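Arbeitsraumgrenzen (Software)

Unter Arbeitsraumgrenzen versteht man in der Robotersteuerung die Bereiche, in denen sich der Greifer eines Arms aufhalten darf, in denen er etwas greifen darf und in denen die Wahrnehmung überhaupt nach Objekten sucht. Ja, das sind drei verschiedene Dinge! Ich betreue den Artikel seit Juli, und weil unser kleines Wiki sowieso keinen Wert auf steifen Ton legt, schreibe ich ihn so, wie ich es auch am Labortisch erklären würde.

Begriffe

Der Bewegungsraum ist das, was der Planer benutzt. Er ist fast immer der größte der drei Bereiche, denn der Arm muss ja auch mal ausholen, um ein Objekt von der Seite zu erreichen. Der Greifraum ist kleiner und legt fest, wo ein Griffpunkt liegen darf. Der Suchraum schließlich gehört zur Wahrnehmung: Alles, was außerhalb liegt, wird aus der Segmentierung gestrichen, bevor der Planer davon erfährt.

In älteren Texten (auch in meinen eigenen, ich gebe es zu) heißt das alles einfach »Workspace«. In Matico, unserer Steuerungssoftware, hieß bis Version 3 sogar der Parameter so, und der wurde an allen drei Stellen gelesen. Seit Version 4 gibt es drei getrennte Einträge. Aravind Lobo hat die Umstellung gemacht und dabei 38 Konfigurationsdateien von Hand angefasst -- danke noch mal!

Markierung und Modell

Auf dem Tisch klebt man die Grenze gern mit farbigem Band ab. Das Band ist für Menschen da, die Software kennt normalerweise nur ein Polygon in Tischkoordinaten. Beide sollten übereinstimmen, tun es aber selten auf den Millimeter, und beim Neukleben vergisst man gern, die Datei nachzuziehen. Wer es genau haben will, fährt die Ecken mit dem Greifer an und speichert die Positionen, dann hat man den Fehler der Kinematik gleich mit drin.

Knifflig sind die Fälle am Rand. Der Greifer kann völlig zulässig über dem Band stehen und trotzdem an einem Objekt arbeiten, das auf der falschen Seite liegt. Die grüne Ente links vom orangen Band ist so ein Fall: Sie liegt nur knapp draußen, und der schwarze Greifer ist schon auf sie abgesenkt, während die rote, die blaue und die gelbe innerhalb der Markierung stehen. Ob ein Planer so einen Griff erlauben soll, ist Geschmackssache. Ich finde: Bewegungsraum großzügig, Greifraum mit einem kleinen Rand nach außen, und die Ablage (etwa die Kiste) streng innerhalb. 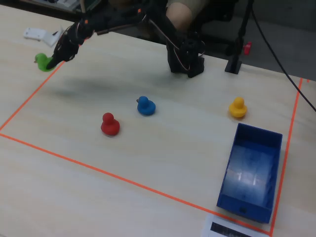
Prüfung zur Laufzeit

Geprüft wird an zwei Stellen. Der Planer testet den Zielpunkt und die Bahn vorab, die Regelung testet in jedem Takt noch einmal die Ist-Position. Die zweite Prüfung wird gern weggelassen, bis dann irgendwann ein Servo nachgibt und der Arm ganz woanders hängt als gedacht. Bei Matico läuft sie in einem eigenen Prozess namens Alva, der nichts anderes macht und deshalb auch dann noch antwortet, wenn die Bildverarbeitung gerade die ganze Rechenleistung frisst.

Ein Verstoß muss nicht gleich zum Nothalt führen! Wir unterscheiden Warnung, Bremsen und Halt. Padmavathi Sastry hat in Stasthorpe 3000 simulierte Griffe durchlaufen lassen und dabei vor allem Flattern gefunden, also ein ständiges Hin und Her zwischen Warnung und Normalbetrieb genau auf der Kante. Geholfen hat eine Hysterese: Die Grenze beim Verlassen liegt etwas weiter außen als die beim Zurückkehren.

Häufige Fehler

Vertauschte Achsen, klar. Dazu Polygone, deren Eckpunkte in falscher Reihenfolge stehen und sich deshalb selbst schneiden -- Camulo, unser Prüfskript, meldet das inzwischen beim Laden. Unangenehmer ist der Bezugspunkt. Manche Module prüfen den Flansch, andere die Fingerspitzen, und bei schräg gestelltem Greifer liegt dazwischen eine ganze Menge Tisch. Bitte immer dazuschreiben, was gemeint ist.

Siehe auch: Greifplanung, Hand-Auge-Kalibrierung, Kollisionsprüfung

Zuletzt bearbeitet am 1. Oktober 2023 | Kontakt: Redaktion Matico-Wiki | © Matico | Nach oben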